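Notes for Unit 4 of Workplace Layout. Read these before the bench session on Tuesday. Bring the Unit 3 sheet too, as the terms for reach and clearance carry over and are not repeated.

# Unit 4: Surfaces, Containers and Sorting by Color

## 4.1 What the work stands on

A layout starts with whatever can't be moved. In Room 446 that means the metal framing and anything bolted to it. Slotted aluminum extrusion is common in rooms like this one. The slots let you bolt a plate or bracket almost anywhere along a rail, and the position can be changed later without drilling.

When you draw your plan, put in the framing first, then the plates, then the table. Draw the outer edge of the rail and not the center line of the slot. Many plans in Unit 3 used the center line, and the table ended up overlapping the frame on paper.
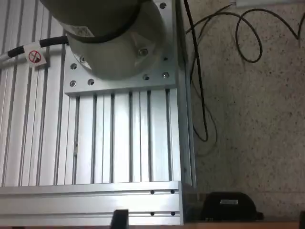

*Dravside, May*

Check fasteners before you measure from a plate. If a bolt is loose, report it and measure from the rail instead. Do not tighten anything yourself.

Write down the following on the plan:

- distance from the rail to the near edge of the table
- height of the tabletop (use 800 mm for the written exercise, whatever you measure in the room)
- direction of the light, with an arrow

The light matters more than people expect. A bright patch on a tabletop can wash out the color of a small object, and color is the only thing we sort by in this unit.

## 4.2 The sorting set

The basic set is small plastic containers, open at the top, and cubes. The containers taper toward the bottom, which makes them easy to stack and fairly easy to knock over. Handle them by the rim.

Red and blue are used for the first exercise. The rule is that a cube goes in the container of its own color. Shades do not have to match. A dark blue cube belongs with a light blue container, and if your written instructions don't say so, someone will stop and ask. Put it in the instructions.

Two layouts are compared in the Wallin worksheet:

1. Containers side by side at the same depth, cubes in front.
2. Containers staggered, one farther back than the other, cubes in front.

The staggered layout uses less width. It also means that one container can block the way to the other if the gap is too small -- leave at least the width of a container between them.

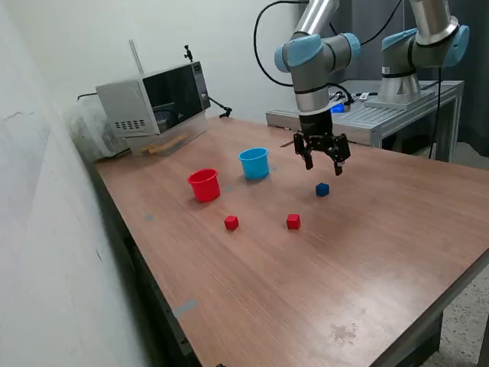 Fig. 4.2. Red and light blue cups with three cubes, two red and one dark blue.

Scattered cubes are harder to write instructions for than cubes in a row. With a row you can say "start at the left." With a scatter you need a different rule for which cube comes first. Nearest first is the simplest. Color first (all the red, then all the blue) takes more looking but makes a mistake easier to spot, so use color first for your own write-up unless you have a reason to change it.

## 4.3 Placing and spacing

Keep cubes away from the table edge. Keep them apart from each other as well, far enough that one can be picked up without touching the next. If two cubes touch, the plan should say which one moves first.

A cube set square to the table edge and a cube turned with one corner forward take up different amounts of room. Measure the turned cube across its corners. For spacing on the worksheet, assume every cube is turned.
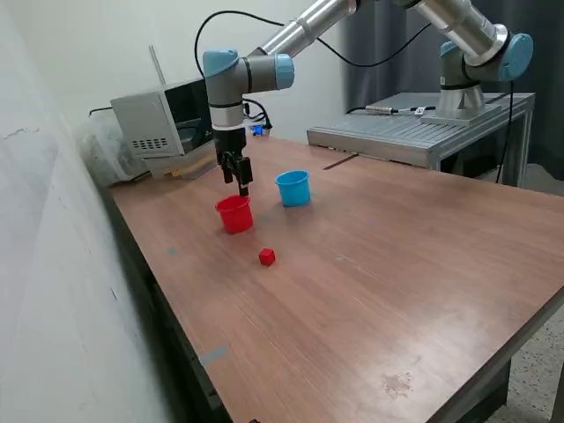
The same goes for containers: measure them across the rim, since that is the widest part. A plan based on the bottom of the container will look roomier than the table really is.

Note the background color as well. A red cube on a reddish-brown tabletop stands out less than a blue one does. Pomley's method is to rate each object against the surface as clear, fair or poor before deciding where it goes. Objects rated poor go where the light is even, away from any reflection.

## 4.4 For the worksheet

Complete items 1 to 12 in class. Items 13 to 17 are to be done on your own and handed in with the plan. Item 9 refers to the Cadia grid, printed on the back of the Unit 3 sheet.

Use pencil for the plan. Label containers with capital letters and cubes with numbers -- don't use color names as labels, as the copies are black and white.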